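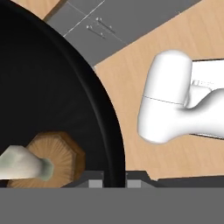
Print the seed number on the front, Lesego Hendricks says, right under the drawing where people can read it, and stop treating it like a magician's secret. That was the first message on my phone this morning and I have been arguing with it in my head all day, mostly losing.

So, the Minis. I have to get this down while I'm still excited, or I'll read it back in a month and wonder what I was so happy about. The script finally draws things I'd want on my own wall! Last night I let it run through every seed from 1 to 999 and saved a thumbnail of each one, and then I sat up far too late scrolling through them. Most are junk. Some are tangled yarn, some are just a sad little hook in the corner. But then you get to 412 and it's a flock of something turning over a hill, and I never drew a hill, there's no hill anywhere in the code. I yelled loud enough that the neighbors' dog started up.

I think what changed is the drift value. I'd been resetting it at the start of each line, so every line began life as a stranger to the one before. Now it carries over. One line of code moved up out of the loop, after three weeks of me fiddling with the noise function and blaming the noise function. Sorry, noise function.

## Ignacio, afternoon

Ignacio (the plotter, for whoever finds this notebook) behaved beautifully for the first 7 sheets and then started skipping on the long curves again. It's the belt, I'm nearly sure. I tightened it, ran the test square, and the corners met. Ran a real drawing and they met there too. I'm writing "belt" on the tape on the side of the case so I stop taking the whole pen holder apart first.

Things I want to remember:

- 700 lines per sheet is the sweet spot at this size. More than that and the fine pen chews up the paper where they cross.
- Slow down on pen-drop. The blobs at the start of each line are gone at half speed, and it only adds a few minutes.
- The gray ink looks better than the black on the cream paper. I didn't expect that at all. The black looks like a printout and the gray looks like somebody's hand.
- Clesari has a new export that sorts the lines by where the pen already is. The pen used to fly back and forth across the page like a lost bee, and now it just sort of strolls. I love it. I could watch it for hours, and today I did.

I keep coming back to how physical this all is. When I started I thought of it as computer art, and I told people so at parties and watched their eyes go dull. But the file is only half a drawing. The other half is paper grain and a pen running low, and two sheets from the same seed don't come out alike. I put two copies of 412 side by side on the floor and one has this lovely faint patch near the top where the ink got thin. The other one is crisp all the way. I couldn't pick.

Which brings me back to Lesego and the seed number, because if the number is on the front, anyone with the script could plot their own. And I was planning to share the script! I said so in June, out loud, in front of people. Would that make the sheets I sell worth less? My gut says no. The gut is not always well informed.

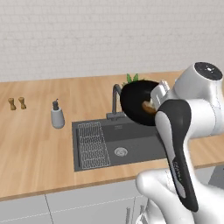 ## Evening, the call with Žydrūnas

Talked to Žydrūnas Raudsepp for over an hour about the wall at Duseo. He's giving me the long one by the stairs, which I'd hoped for and hadn't dared to ask for. He wants 24 drawings in two rows, unframed, on those little magnets, and he wants Ignacio in the room drawing new ones while people watch. I said yes before he'd finished the sentence.

His idea for the live part is that visitors pick a number, any number, and get whatever it makes. Even the sad hook! I was going to weed out the bad seeds first and he talked me out of it. He thinks people will be fonder of a bad drawing that came from their own birthday than of a good one I chose for them. I thought about what my birthday gives (checked: a kind of collapsed tent) and yes, fine, I'm very attached to it already.

So the number goes on the front, then. It would be odd to hide it after somebody has just said it out loud to the machine. I texted Lesego, who sent back one word, and the word was "obviously."

Still to do: order more cream paper, buy a spare belt, and write a stop button into the script that lifts the pen before it does anything else. Then bed. Although I did see something interesting going by in the 800s and I might just plot one more.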